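Thu 30 April

Read the Funbridge report again over breakfast, all 40 pages, and marked up the part on small assembly. The claim is that fitting pegs, wheels and bars into a fixture is a fair stand-in for shop-floor work. I accept that for benches like the one at Ackroyd, where most of a shift goes on putting short pieces into tight holes. I don't accept it for kitchens.

Reasons, so I have them later. A fixture stays put. Its holes are where the drawing says, and a part that won't seat can be lifted and tried again at the same spot. A dish towel has no drawing. Neither does the drawer where we keep the lids. I timed myself on the lid drawer tonight: 13 lids, matched to their pots and stacked, and I used my hip twice to hold the drawer open. No spec I have read includes a hip.

The other open question is grip. Two fingers and a thumb will hold a short peg, but the peg can turn in the pinch, and then the error shows up at the hole. People fix this by feel and don't notice doing it. I tried it with the shelf pins from the Tuveo bookcase, eyes shut. Out of 40 pins I dropped 5, all while turning the pin end for end in one hand. With two hands I dropped none. That argues for two arms even on jobs that look like one-arm jobs, and the second arm is half the cost.

Cukeck wants my section by August. Current position, subject to change:

- Pegs into holes, known parts, fixed board: close. Speed still matters more to the buyer than the report admits.
- Wheels and pulleys on a shaft: close, if the belt is left out. With the belt, no.
- Loading a dishwasher: partly.
- Folding, sorting, anything in a drawer: no.

Part number 611 is missing from the bill of materials, so the total on page 5 can't be right. Write to them in the morning. The sink trap is dripping again and I tightened it by hand, lying on my back with a flashlight in my teeth, which goes on the list under "no."

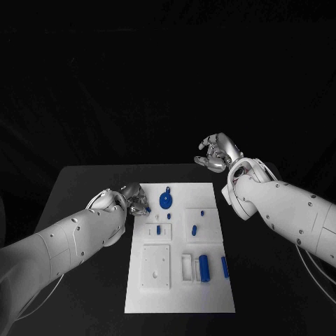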